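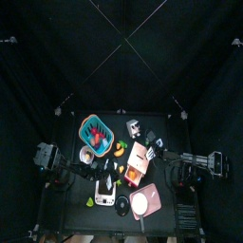

lmarten_39
Seit gestern macht uns der linke Arm an der Zweiarmstation Ärger. Er bleibt mitten in der Bewegung stehen, Gelenkfehler, der rechte läuft weiter. Aufgabe ist Aufräumen mit Spielzeuglebensmitteln, 47 Durchläufe, davon 3 mit Abbruch. Die Kabel liegen am linken Unterarm außen und gehen quer über den Tisch mit, im Bild direkt oberhalb davon steht die Schale. Controller ist von Duvico, Firmware vom Februar. Kennt das jemand?

Gatti
Klingt nach Zug auf dem Encoderkabel. Bei welcher Armstellung passiert es? Immer weit ausgestreckt?

lmarten_39
Zweimal beim Greifen in den Korb, einmal über dem weißen Gerät mit der dunklen Platte. Also nicht nur gestreckt.

sustach
Ich glaube nicht an das Kabel. Wir hatten das in Clullholm auch, da war es die Stromgrenze im Handgelenk. Der Greifer drückt auf etwas Hartes, der Regler schaltet ab. Log anschauen, bevor ihr schraubt.

Gatti
Dann müsste im Log Überstrom stehen und kein Gelenkfehler.

sustach
Bei der alten Firmware stand da immer nur Gelenkfehler.

Ladan Mousavi
Viel wichtiger: Warum läuft der zweite Arm weiter, wenn der erste steht? Der rechte arbeitet an der Holzkiste mit der Schublade, da greift beim Nachlegen schnell mal jemand rein. Beide Arme gehören auf denselben Sicherheitskreis. Bis das geklärt ist, würde ich die Station stilllegen.

sustach
Stilllegen finde ich übertrieben. Nachlegen nur bei Not-Halt, fertig.

Ladan Mousavi
Eine Anweisung ersetzt keine Abschaltung.

lmarten_39
Log vom 2. Juni 2018 ist durch: Strom im Handgelenk bei allen Abbrüchen auf 97 Prozent vom Grenzwert, danach fehlt der Encoderwert. Ich tausche heute das Kabel und lege beide Arme auf einen Kreis. So lange bleibt die Station aus.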